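Değirmenci Opens Second Fruit Packing Hall in Erkari

ERKARI, Saturday, June 7, 2025 - Değirmenci, a family-owned grower and packer of table grapes, has opened a second packing hall on its Erkari site. The new hall adds 2,650 square meters of covered space and will be used for grapes from the company's own vineyards and from growers in the Skusisico valley.

Work on the building started in March of last year. It has four cold rooms, a loading area with six doors and a small laboratory where fruit is checked for sugar and firmness before it is packed.

"Our old hall was built for a much smaller harvest," said Kadir Demirtaş, managing director of Değirmenci. "In the last two seasons we had trucks waiting outside in the afternoon heat, and growers were right to complain. They will now be able to unload the same morning they pick."
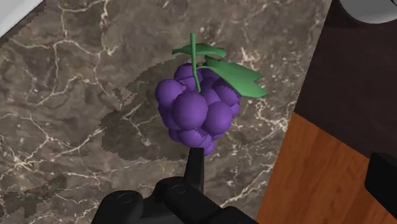 Growers who deliver to the new hall will be paid under the same terms as before. Contracts for the coming season can be signed at the Erkari office until the end of the month. Crates are supplied by the company and must be returned clean.

The company will hire 720 seasonal workers for the harvest, up from 600 last year. Bus service from Skusisico will run for both shifts at no cost to employees.

Purple varieties will be packed in the new hall, while white grapes will stay in the original building. Both lines will sell under the Erkness label, which is also used for the company's raisins and grape juice.

Applications for seasonal work are accepted at the site gate on weekdays.

Press contact: Değirmenci, Communications Office, Erkari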